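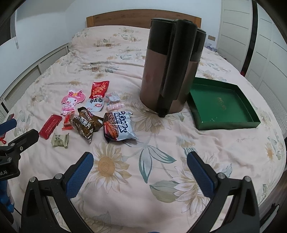 Gallery / Storage and Sorting

Snack sorting on a bed, December 2020. The bed gives more flat area than the desk, and a printed cover does not hide packages of this size. Packages are grouped by wrapper type, then moved to storage. The tall insulated container has a handle down the front and needs firm support on a soft surface. The green tray beside it has raised walls, enough to keep small packs from sliding.

Second view: Супер Контик, a mostly white wrapper with a chocolate cookie printed on it. Foil bags, such as the brown and gold one marked NUTRITIOUS, are stored upright - folding splits the seams.

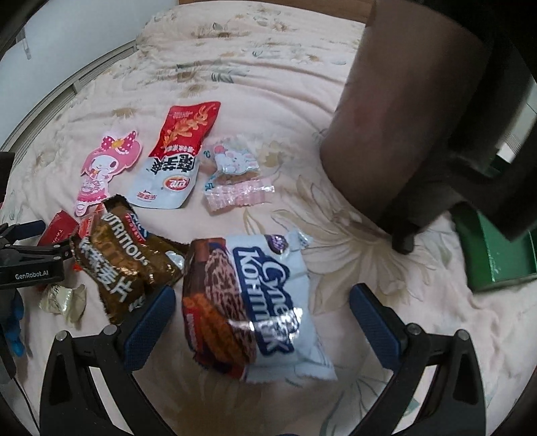

Győző Barta writes that he sorts by expiration date first and wrapper second, and that filled biscuits should go in a rigid box, never under foil bags.

Filed under: Gorkitz, storage, dry goods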